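Zondard Table Backdrop with Letters

Item code: ZB-276
Color of cloth: black
Width of cloth: 276 cm
Letters: foam, with outline, mixed colors
Last change to this page: 3/19/21

The Zondard Table Backdrop is a black cloth which you hang behind a table, together with colored letters that you attach on the front of it. Our customers use it for school tables, small fairs, birthday tables and for the corner of a workshop where people must find the right place. You choose the word. It can be a name, a short form of a name, or only one letter if you want.

The cloth

The cloth is soft and it does not need a frame of its own. You can hang it from a rail, a rope or the top of a shelf. It is 276 cm wide, and we advise you to leave it a little loose so it falls in folds down to the table. If you pull it tight, the letters can bend at the corners and after some days they want to come off. At the top there is a sewn tunnel of 5 cm for the rail. A thicker rail will not go in, please measure before you order.

Wrinkles from the packing are normal. You can iron the cloth from the back side on the low setting, but the letters must be taken off first. Some customers like the wrinkles and do not iron at all. On black they do not disturb so much, especially when the light comes from above.

Wash by hand in cold water, separately. In the first wash some black color will go out.

The letters

The letters are cut from foam and every letter has an outline around it, in white or in a darker shade of the same color family. You get them in mixed colors and we can not promise a certain color for a certain letter. If you need all letters in one color, choose the set Hodix, which is plain white and has no outline.

The letters are not all the same size. M and W are the biggest ones, I is narrow. Please think about this when you plan the distance. We recommend to put the middle letter first and then the letters on the sides. They do not have to stand straight, a small angle looks more friendly and nobody will see if your measuring was not perfect.

Each letter comes with 4 self-gripping dots for the back. The dots hold on our cloth and on felt. On smooth plastic they do not hold. Extra dots are sold in a bag of 100.

What is in the package

Cloth, folded
Letters for one word, up to 5 letters
Dots for the letters
A paper with washing advice

The table, the rail and the lamp are not in the package.

Delivery

Orders with a normal word leave our store the next working day. For letters with accents please write to us before you pay, we cut them only when there are enough orders together. In December everything takes longer, and we ask you to order early in this month.

Returns are possible when the cloth was not washed and the dots are still on their paper. Letters which you already attached can not be returned.

Goes together with

Lui clip rail, for tables without a wall behind
Tastance table cover, natural color
Hodix letters, plain white 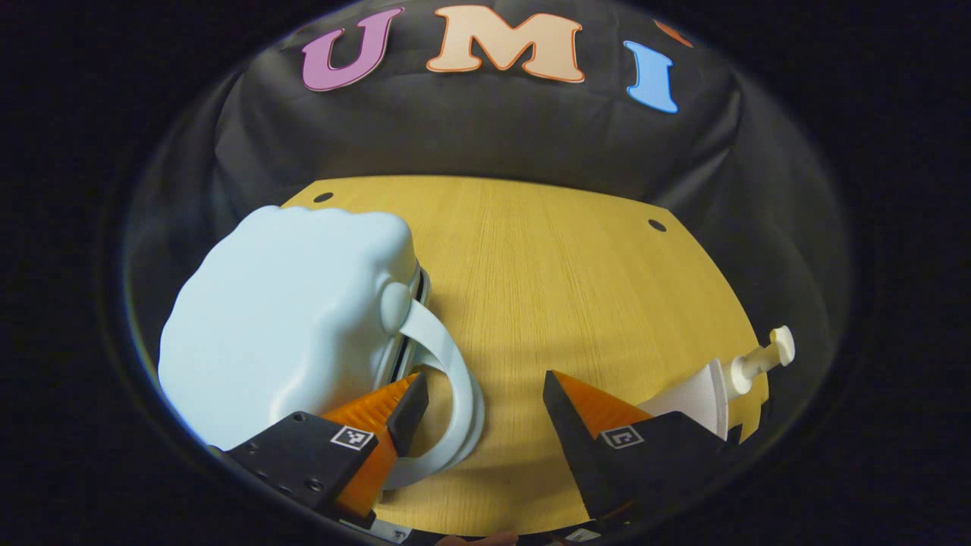 Backdrops & Letters / Set Up on a Table

Three-letter word UMI on the black cloth, with the U in magenta-purple, the M in peach and the I in light blue. The table has a pale yellow wood top. We like a light table with the black cloth, and pale things like a white pump dispenser are easy to find on it. The items on the table are not part of the set.

For a word of three letters you can leave more space between them. For five letters, begin in the middle and try all positions with your hand before you press the dots.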